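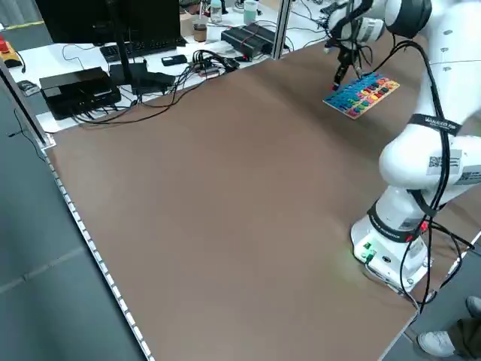 Minutes: report back on the Dusow open day
January 2022

Present: five members of the equipment group. Apologies: one.

1. Minutes of the last meeting
Agreed, with one change. The July figure for rework should read 260 units.

2. Visit to Dusow
Two of the group went to the open day and gave a short report. Dusow showed a white arm fixed to a table, working over a pegboard puzzle full of colored pieces. The gripper has narrow fingers and points straight down. The host called the task a stand-in for small parts sorting. The group was not convinced. Our parts come in mixed bins, often oily, and do not sit in neat rows on a board.

It was asked whether the arm had been timed against a person. It had not. The host said speed was "not the focus at this stage." One member wanted it noted that speed is the only reason we went.

The two who went also raised the amount of gear behind the table: a monitor, a keyboard, other boxes and a good deal of loose cable. The sales sheet shows the arm by itself. Our bench at Zevwood has one outlet and no spare desk. Dusow is to be asked what a full setup takes up, in writing.

There is an emergency stop button at the far end of the setup. The group would want one within reach of the operator's normal spot, and would want it in any quote as a standard item.

3. Cost
Dusow quoted $2,000 a month on a lease, with training for 3 people. Service calls are extra. No price was given for replacement fingers, though the host agreed that they wear. One member felt the lease was fair for a trial. The others felt it was fair for a machine that had been shown doing our job - and this one had not.

4. Other suppliers
Worix has offered to run our own parts if we ship them a box. This was seen as a better test. It was pointed out that Worix made the same offer last year and then went quiet. Yu has no open day planned and did not answer the second email.

5. Decisions
No lease to be signed. One mixed bin, not cleaned first, to go to Worix. The same offer to be made to Dusow, who may say no. Both to be asked for a full run with no cuts and no staff reaching in.

6. Any other business
The parking claim for the visit was approved. The lunch claim was held over until a receipt turns up.

Next meeting to be set once either supplier replies.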